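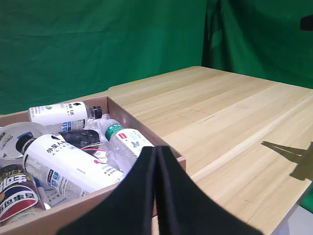
Bottles and packaging in a cardboard box.

Flellitz: a household packaging log

Hi, and thanks for looking at my very unglamorous spreadsheet! Flellitz is a record of the packaging that left my kitchen over 67 weeks, typed in by hand on Sunday evenings. It has 2,369 rows, one per item, and 16 columns. I started it in December after an argument with my sister about yogurt pots (she was right, I was wrong, see the pots for yourself) and then I just kept going.

What you get

flellitz_items.csv is the main file. flellitz_products.csv lists the 463 distinct products, so you can join on product_id if you want sizes and shop names. notes.txt is my grumbling, week by week. You can skip it, although it does explain the gap in spring when I had the flu and logged nothing but soup cartons.

How things were logged

I wrote down the item, the main material, the weight if my scale was in a good mood, and which bin it went into. Weights are in grams. Anything lighter than a gram got a 1, so please don't do clever math with the tea bag wrappers. The recycling codes come straight off the packaging, and when there was no code I left the field blank — a blank never means "I forgot to look," for that I used "x". 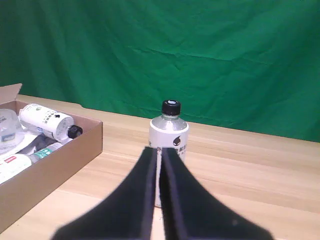 Columns that confuse people: body, cap and label are three separate fields, and all three can have their own color. My first version had a single color column and it was useless almost right away. Take a clear plastic bottle with a black screw cap and a white label. Is that clear, black or white? Now it's all three, each in its own place. There's also label_script, where that same bottle would get "Chinese" for the characters on its label. I can't read Chinese, so for labels like that I never guess at the contents, and product_type stays "unknown" until a friend helps me out.

Known problems

Glass is undercounted, as I return jars to the Drostanis market and kept forgetting to log them first. The shop name Picard shows up with and without a capital letter. Two weeks in the first winter are swapped, and fixing them would break everybody's week numbers, so they're staying swapped.

Thanks

Špela Obradović went through the material codes and caught a lot of my typos. Clémence Masson wrote the Platis script that checks for duplicate rows (run it before you send me changes, please!).

Using it

Do what you like with the files, for class, for work, for fun. A mention would be lovely. If you find a mistake, open an issue and tell me the row number.

Last updated Monday, August 14, 2023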